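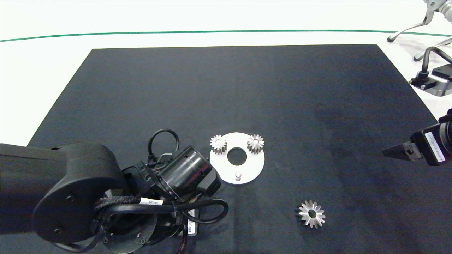 Sunday, 2:40 am. Jenomau pass, second night on the beacon. Sky clear till 1, then thin cloud from the west, no effect on the radio side.

Acquired signal late — Doppler table was still the October one. Swapped in Nayeli Zapata's new file and got lock right away. Weak though. Noise floor up compared with last night, could be the Mitholm dish warming up next to us or the preamp again. Check the preamp first.

Logged 1178 frames, 1041 good. 77 of the bad ones all bunched in the last part of the pass, low over the ridge. Rest scatterd, no pattern I can see. Battery voltage on the spacecraft looks fine. Sun sensor 2 still reads flat, same as before. Don't trust the spin rate until that's sorted.

Sugiyama filter: left it in. Tried the pass start without it and the pager junk came straight thru.

To do
- new connector on the feed line, old one is green inside
- send bad frames to Kikmont, they want the raw bits, not our decode
- fix clock on the recorder, drifts
- Nayeli: can you rerun the spin fit with sensor 2 dropped?

Next pass is lower, may not bother with the first few degrees.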